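Minutes of the production meeting, feature film "Deven"
May 28, 2020, by video call

**Present:** producer, director, co-writer, line producer, editor, production designer, head of publicity at Rasance, one representative of the distributor Trokance, secretary (minutes).

**Absent with notice:** composer, stunt coordinator.

The producer opened the meeting and asked that everybody keep the microphone off when not speaking. The minutes of the previous meeting were accepted with one correction: under the music item, "two songs are recorded" must read "two songs are composed". The recording has not started.

## 1. State of the shooting

The line producer reported that the shooting is still stopped. According to the schedule, 8 shooting days remain: the station sequence, the climax in the market, and one song. The station sequence needs a big crowd in the present script, 200 extras, and it is clear to all that this is not possible in the near time.

The director said he does not want to cut the station sequence because the interval point of the film depends on it. The co-writer proposed to move it to the night, when the station would be nearly empty. The hero would then arrive alone, and the crowd would be heard only from a distance. The director liked the idea but he is afraid that the first entry of the hero will lose its force for the fans. After a long discussion it was agreed that the co-writer will make a second version of these pages, and both versions will be compared by the director and the producer.

The market climax stays as written. The line producer asked the production designer if the market can be built on the studio floor. The answer was yes, but the lanes would be narrower than on location, and the chase on the motorcycle has to be planned again with the stunt coordinator.

Decision: no new shooting dates are announced before August. The actors' managers will be informed by letter, with the same text for all.

## 2. Editing and dubbing

The editor has a rough cut of the first half. It is too long, mostly because of the family scenes before the first song. The director has seen it and gave notes. He asks for the comedy track with the landlord to be reduced, and for the scene on the roof to be kept complete.

The second half exists in separate parts only. The editor asked for the missing sound files from the hill schedule. The line producer thought that they were already sent - he will check with the sound department and answer to the editor directly.

The dubbing of the lead pair can begin with the first half when the studio opens again. The lead actress has offered to dub her own part in both languages. The producer welcomed this, with the remark that a short voice test must be made for the second language before we say anything about it in public. 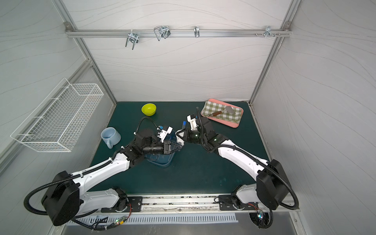

*Two robot arms at the worktable, with the hook rail on the back wall.*

## 3. Theaters and release

The representative of Trokance explained the position of the distributor. Before the closing of the theaters, the plan was to open on 328 screens. Trokance does not want to give up this number on paper, but it cannot promise it either. Many single-screen owners do not know yet when they will open and with how many seats.

The producer informed the meeting that a streaming service has made a first inquiry. No price was named. The director spoke strongly against a direct release online. In his opinion the film was written for the big screen, and the audience of the lead actor will feel cheated. The head of publicity agreed in general, but she reminded that the interest on the loan is running every month.

The Trokance representative pointed to the signed agreement, under which the theaters come first. Any change needs the written consent of Trokance. The producer confirmed that he understands it this way also.

Decision: the inquiry is answered politely and kept open. The matter comes back to the next meeting.

## 4. Publicity

The first look poster is ready in two versions. Version A shows the hero from behind with the train. Version B is a close portrait. The meeting preferred version A, with the title larger and the line of credits corrected (the name of the co-writer is missing at present).

The head of publicity reported on the rumors that the lead actor has left the film. They began on one gossip page and were copied by others. Rasance has sent a short denial. It was agreed not to answer again, and the next post should be the poster.

The teaser is postponed. The editor does not want to cut it without background music, and the composer was not present to give a date.

## 5. Other matters

- The rent of the costume store at Stetsiuk was paid. The line producer will ask for a lower rate for the months without shooting.
- Daily wage workers of the crew: the second payment of support goes out this week. The list was checked by the line producer and the producer.
- The director asks that script pages are no longer sent in group messages.

## Tasks

| Task | Responsible |
|---|---|
| Second version of the station sequence | Co-writer |
| New plan for the motorcycle chase | Production designer, stunt coordinator |
| Sound files from the hill schedule | Line producer |
| Letter to the actors' managers | Producer |
| Corrected poster, version A | Head of publicity |
| Date for the background music | Composer, to be asked by the director |

The date of the next meeting will be sent by e-mail. Corrections to these minutes should reach the secretary before then.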